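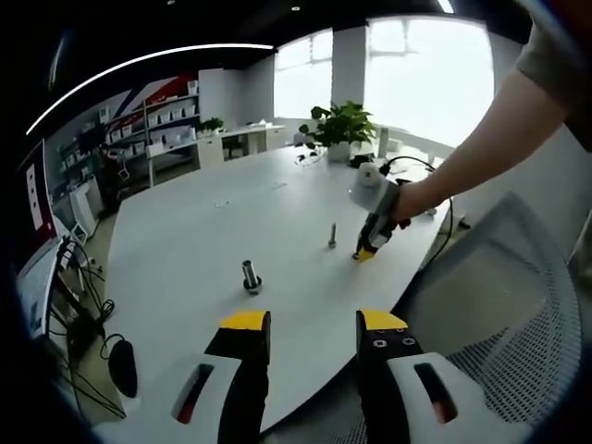

Figure 1. The conference table with two upright bolts and both hand-held grippers.

Project Flinach, June report: why our washer data could not be used

1. What we set out to do

Our task was to record two people using hand-held grippers to place washers and rings over upright metal pegs. The recordings would train a placing policy for the Bornell arm in the lab downstairs. The course handout calls this "a simple contact task." We had doubts about the word simple from the start, and we still do.

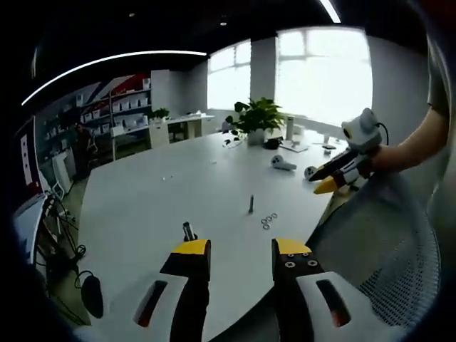 We planned 2000 episodes and ended up with 3514, which sounds like a success until you look at the tracking logs. In 149 episodes the position of one gripper jumped by 40 mm or more between two samples. The Rundness software marked every one of them as valid.

2. The fault

Our first guess was the fingers. A ring held at a slight angle can slip, and a slip looks a lot like a bad placement when you only read the numbers. So we spent a whole afternoon on grip force. It changed nothing.
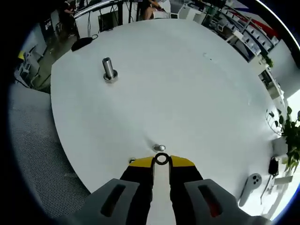 The jumps also showed up in episodes where the gripper was held still over the table, so grip could not explain them. What the bad episodes shared was a clock reset in the Peeters sync box. After a reset, the pose stream and the video no longer matched, and the software filled the gap with a guess. We can't say how many smaller errors got through. The manual claims resets are "handled automatically" - we found no sign of that in our logs.

The safety side worries us more. A policy trained on these files could send the real arm 40 mm off target at full speed, close to someone's hand. We did not run it on the arm, and we don't think the next group should either. 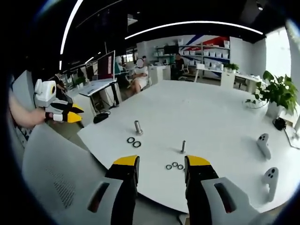
3. What we would change

Log every clock reset and throw out the episode on the spot. Do not trust the valid flag. Repeat the still test at the start of each session, with both grippers, and keep the result with the data. We have not shown that this is enough.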